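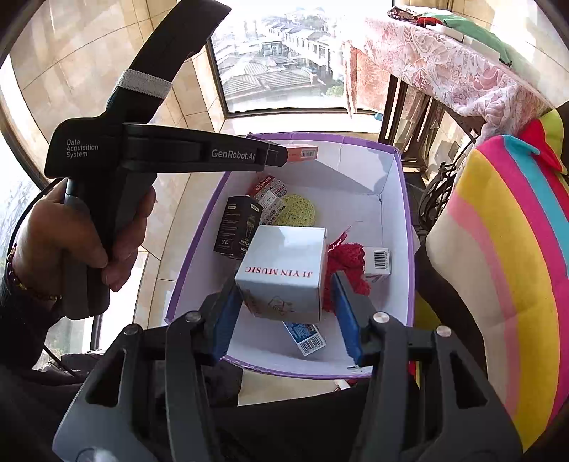 What is the study trying to find out?
The study asks how much a robot can learn about picking up mixed household goods from recordings of people doing the same job with hand-held grippers. Its particular interest is the cluttered container: a box or drawer in which items of different shapes lie close together, touch one another or overlap.

Who is responsible for the work?
The study is run by the manipulation group at Gesska, under the direction of Saoirse Ó Briain. Riaan Kekana is responsible for the recordings and for the preparation of the data. The tests on the robot arm are carried out at the Grillau laboratory.

What is the method called?
The method is referred to in our reports as Irnar. The name covers the recording procedure, the way the recordings are divided and labelled, and the training of the control model. It does not refer to any piece of equipment.

How is a demonstration made?
A demonstrator sits or kneels beside an open container and moves the contents using grippers in place of bare hands. Each gripper carries a camera, so that the view recorded is close to the view a robot would have from its own wrist. One demonstration begins when the jaws first enter the container and ends when the chosen item has been released.

Are both hands used?
Yes. In the two-handed part of the study the demonstrator holds one gripper in each hand. One may approach a carton in the middle of the container while the other handles a slim box near the wall. The two recordings are matched in time before any labelling is done. Demonstrators are free to decide which hand goes first.

Why are the recordings made in homes?
Earlier recordings were made on a plain bench under fixed lamps. Models trained on them did poorly when the container was placed near a window, where bright daylight and hard shadows changed the look of the same item. Recording in furnished rooms gives a wider range of light, floors and backgrounds. The room is left as it is found.

What kinds of item are included?
The item list contains cartons, small boxes, sponges, pieces of fabric and other goods of the sort found in most households. Rigid and soft items are mixed on purpose. Fabric is of special interest to the group: it has no fixed outline, and it may lie partly under a carton that has to be moved first.

How many demonstrations were used?
The first model was trained on 142 demonstrations, recorded by 9 demonstrators. A further 38 were kept apart and used only to check the model during training. Demonstrations in which the recording stopped early were removed before these totals were made.

How was the result measured?
The robot was given 30 arrangements that did not appear in the training recordings. An attempt was counted as a success if the named item was lifted clear of the container and no other item left it. The comparison was with a model trained only on the bench recordings and given the same arrangements in the same order.

What was the result?
The model trained on home recordings completed more of the arrangements than the bench model. The gain was clearest for cartons and boxes with space on both sides. For soft items the two models were close, and the group does not regard the difference as meaningful.

Where does the method still fail?
Most failures occurred when an item lay flat against a wall of the container and one jaw had no room to pass behind it. Demonstrators commonly deal with this by tilting the item or drawing it towards the middle. The model attempts the same movement but often stops too soon. A second weakness concerns thin fabric, which the model sometimes pinches together with the item beneath it.

Can a demonstrator withdraw a recording?
Yes. A demonstrator may ask for any recording to be removed, and need not give a reason. Requests received before a data release is closed are applied to that release. Later requests are applied to the next one. Rooms, clothing and personal belongings may come into view, and this is explained before consent is given.

Will the data be made available?
A release for research use is in preparation. It will be hosted in the Meireles archive, together with the labelling guide and the list of test arrangements. Access will be by written application.

Whom should I contact?
Questions on the method should be addressed to Saoirse Ó Briain. Questions on the recordings, consent or withdrawal should be addressed to Riaan Kekana.

Page last revised: 16 August 2021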